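Okay I've had a coffee and I've read far too many comments, so I'm doing a thread on Iraklis Christodoulou forgetting to thank his wife.

Mute me now if you're already sick of it. I would be too.

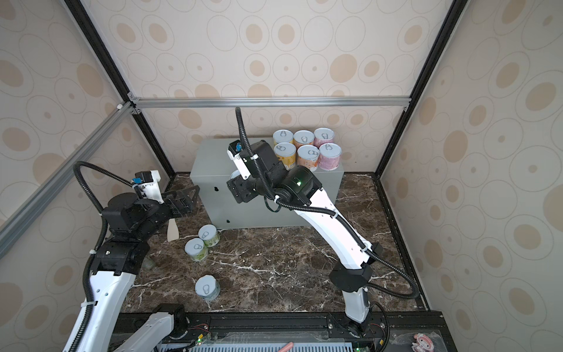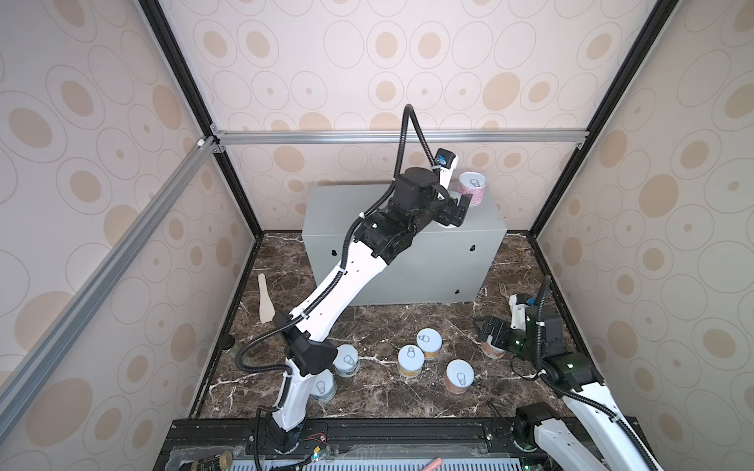 I think she was right to be cross, and right to look cross on telly. He won Best Host at the Gumgate Awards, he had 43 seconds up there, and he thanked his agent, his makeup artist, both producers and the dog. A thank-you list has a back row, same as the cans in the first pic, and I reckon he put her where the pink one is, far right, meaning to get to her, and then the music started.

Which is a nice theory and I'd believe it, except he had time for the dog.

For anyone who missed it (lucky you), the camera cut to her right on the dog bit. She did the smile. If you've ever been married to someone who tells your story at a barbie and leaves you out of it, you know the smile. Then she stopped doing the smile and that's the clip everyone's sharing.

My replies are full of people saying she should have "kept it private". 200 people were in that ballroom, plus everyone at home in their trackies. He left her out in public! Why is she the only one who has to have her feelings in the car park?

Tekle Wako was hosting and he made the joke, of course. "Somebody's on the couch tonight." Big laugh. I usually love him but that one bugged me, it turned her into the scary wife in about one breath and she hadn't said a word.

And before the blokes arrive — yes, I'd say the same if it was the other way around. My husband once sat through my whole farewell speech at work, where I thanked the woman who fixed the printer and left out the man who did every school pickup for six years. He was very quiet on the drive home. I felt about two inches tall, and I deserved it.

He didn't make a fuss, and I've wondered since if that was worse. I'd have copped a filthy look quite happily and got it over with.

A few of you are asking about the apology post. I've read it. It's got "nerves" in it and "those who know me" and a photo of the two of them in Deder back in July where she's squinting into the sun. Mate. At least pick a photo she likes.

Also someone called Economou (no first name, no profile pic, very confident) told me that thanking your partner is "performative". Sure it is, it's an awards night, they're all in rented jackets clapping each other. Chuck her name in.

3,776 comments under that clip when I last looked and heaps of them are about her dress. The dress was lovely. It was from Daven, if you're wondering, green with the big sleeves, and I'd wear it to the shops.

Anyway I don't think he's a villain and I don't think they're splitting up, so please stop sending me the body language lady. I think he owes her a proper dinner and she gets to choose where.

Right, I've got to get the washing in. Be nice in the replies.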